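Sproģis Student Robotics Forum > Manipulation Track > Garment folding: finger views vs. head view

rozite_l
Posting our club's entry log for the December round. Task is cloth folding on a bed, two hand-held grippers, policy trained on the demos. I need opinions on which views to keep before I start the next training run.
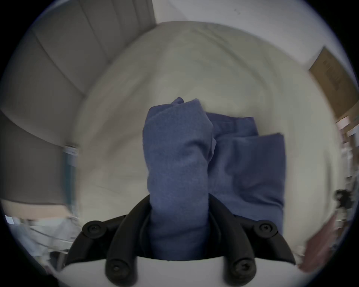
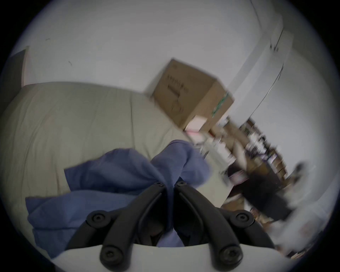
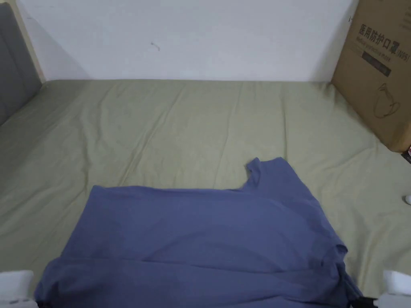

Views 1 and 2 are from a gripper, view 3 is from the head.

The set is 677 episodes. Cletance (our training script) takes all streams at full length, and one run ties up the shared machine overnight. Dropping the head stream would help a lot.

flaltness_dev
Keep the head stream. In your second view the fingertips have a fold pinched and you can see which fold. You can't see the outline of the whole garment. In the third you get the far edge, the sleeve and both tips at the same time. Alignment error is measured on the outline.

ottmar_v
Disagree. We ran Lelum with gripper streams only last season and placed fine. The head moves between operators of different height and the policy learns the height. Fix your grasp first.

rozite_l
@ottmar_v was that on shirts or towels?

ottmar_v
Towels.

flaltness_dev
Then it doesn't transfer. A towel has 4 corners and no sleeves. With a shirt you need to know which side the sleeve is on before you close the fingers.

ottmar_v
Fair for the first grasp. After that I would still mask it.

kb_tolerance
Separate issue. The wide lens bends straight lines badly near the rim, see the door frame in the second one. Are you undistorting before training or feeding it raw?

rozite_l
Raw. Undistorting cost us the corners and the network didn't seem to care. Happy to be shown otherwise.

kb_tolerance
Try it on a subset. I would also filter for motion blur. The right side of view 2 is smeared, though the fingers are readable.

flaltness_dev
Don't filter on the whole image, then. Score blur on a center crop only or you will throw out half the set.

rozite_l
Plan: 2 runs, one with head stream, one with it masked after first grasp. Center crop blur score on both. Will post curves at 1,000 steps.

Līga Rozīte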